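Chapter 3
Caring for Cloth in the Home and the Institution

Aims of the chapter

By the end of this chapter, students should be able to:
explain how fibre, yarn and finish affect the way a fabric creases;
read a care label and choose a suitable wash;
plan the laundry of a small residential home.

3.1 Why fabrics crease

A crease forms when fibres are bent and do not return to their former position. Cotton and linen crease readily, and moisture makes them more likely to do so. Wool recovers well if it is hung and left to rest. A garment left in a heap will hold the folds in which it lay, and these become harder to remove with time.

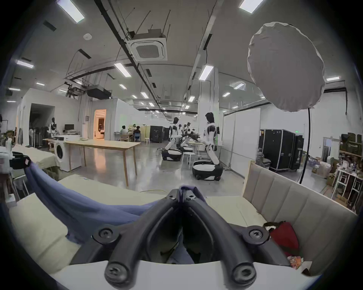

Figure 3.1 Blue cloth lying in loose folds.

Crease recovery is measured in the laboratory by folding a strip of fabric under a known weight and recording the angle to which it opens – the wider the angle, the better the recovery. Students will carry out a simple form of this test in Exercise 3.

3.2 The case of Ollska House

Much of this chapter draws on the records of Ollska House, a residential home whose laundry was reorganised by Kojo Lamptey. In September the laundry handled 437 items, of which 100 needed pressing.

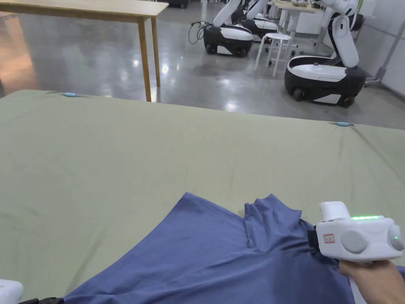
Lamptey's first change was to the order of work. Shirts and other cotton garments were shaken out and folded as soon as they were dry, while towels were left until last. Anatole Pons, who later revised the scheme, kept this order but introduced separate shelves for each corridor. His plan is set out in section 3.4.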